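I finally sat down with Taltcombe on Sunday night, meaning to watch one episode, and came up for air after 5 of them. If you haven't seen it, it's a quiz show set in a made-up seaside town, and each round takes place in a different shop. The butcher's is general knowledge, the chemist's is spelling, and the post office (my favourite by miles!) is the one where you have to match a parcel to its owner from three clues.

I love a parlour game on telly. I grew up on them, and so many of the new ones are all lasers and drum rolls. Taltcombe has a bell on a shop door and a very patient host, and that's enough for me. The contestants get time to think out loud - you hear them going wrong, then talking themselves back round, and I was shouting at the screen by the second advert break.
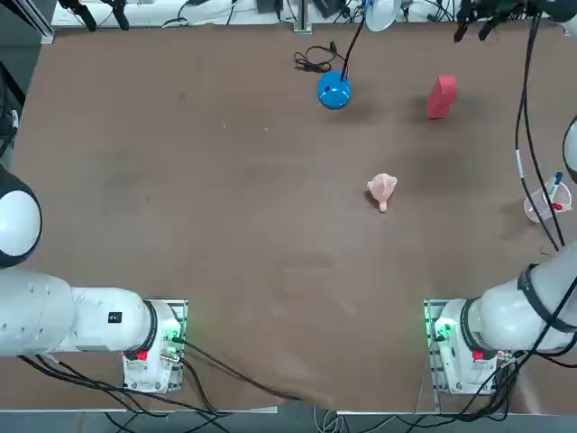
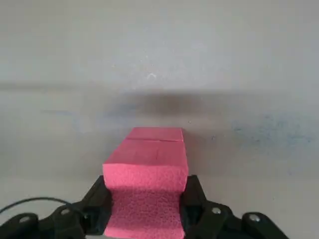
Second picture: pink foam block, close up.

The scoring takes a bit of getting used to. You earn shillings in each shop, and you can spend them on hints later, so a team can be miles ahead and then blow the lot in the bakery. In episode four the leaders went into the last round with 486 and came out with 59. Gutting for them, wonderful for me on the sofa.

If I have one grumble it's the final, the Jokstead Road round, where both teams run up the hill answering as they go. The questions are easier than the ones before it and it's all over too quickly. I'd happily swap it for another go in the post office. I also missed half of one answer under the music, which does get a bit keen near the end.

Still, what a lovely thing to find on a dull weekend. The same channel is bringing back Gestby in July, the one with the word ladders on the ferry, and I'll be there for that too - I never did finish the first series. Tell me in the comments if you've got further than I have with Taltcombe, but please, no spoilers for episode six!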